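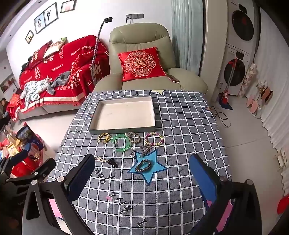

Protokoll der Mitgliederversammlung der Wallet-Genossenschaft Irnow
Datum: 24.10.2022
Ort: Vereinsraum Irnow, Zuschaltung per Video möglich
Protokoll: Schriftführung

TOP 1 Begrüßung und Beschlussfähigkeit
Der Vorstand eröffnet die Sitzung. Die Einladung ist fristgerecht verschickt worden. Anwesend oder zugeschaltet sind 35 Mitglieder, die Versammlung ist damit beschlussfähig. Die Tagesordnung wird ohne Änderung angenommen. Das Protokoll der letzten Sitzung wird genehmigt.

TOP 2 Wechsel der Verwahrstelle
Der Vertrag mit Drondanton läuft zum Jahresende aus. Der Vorstand hat Angebote von Drondanton und Matubbar eingeholt. Matubbar verlangt eine Jahresgebühr von 416 Euro, Auszahlungen sind darin enthalten. Bei Drondanton würde künftig jede Auszahlung einzeln berechnet.
In der Aussprache wird gefragt, wer bei Matubbar Zugriff auf die privaten Schlüssel hat. Laut Angebot bleibt ein Schlüssel beim Anbieter, die beiden anderen liegen bei der Genossenschaft. Für eine Transaktion sind zwei von drei Signaturen nötig. Ein Mitglied hält den Wechsel für verfrüht und möchte erst den Prüfbericht sehen. Der Bericht liegt in englischer Sprache vor und wird in den Mitgliederbereich gestellt.
Beschluss: Der Vorstand wird beauftragt, den Vertrag mit Matubbar abzuschließen. Angenommen bei 2 Gegenstimmen, keine Enthaltungen.

TOP 3 Aufbewahrung der Hardware-Wallets
Ein Gerät liegt weiterhin im Schließfach in Stollville, das zweite beim Vorstand. Die Wiederherstellungswörter sollen getrennt davon aufbewahrt werden und nicht mehr auf Papier. Für Metallplatten und zwei Umschläge mit Siegel werden 257 Euro freigegeben.
Beschluss: einstimmig angenommen.

TOP 4 Steuerliche Aufzeichnungen
Die Transaktionslisten sind bis zum Sommer vollständig. Für die Monate danach fehlen noch die Eurokurse zum Zeitpunkt der Zuflüsse. Der Vorstand reicht sie nach. Mitglieder, die eine Einzelaufstellung brauchen, melden sich per E-Mail.

TOP 5 Verschiedenes
Es wird gebeten, Einladungen künftig auch in der Chatgruppe anzukündigen. Wegen mehrerer Phishing-Mails im Namen von Drondanton weist der Vorstand darauf hin, keine Links aus solchen Nachrichten zu öffnen und verdächtige Mails weiterzuleiten.
Die nächste Sitzung findet im November statt, der Termin wird per E-Mail mitgeteilt.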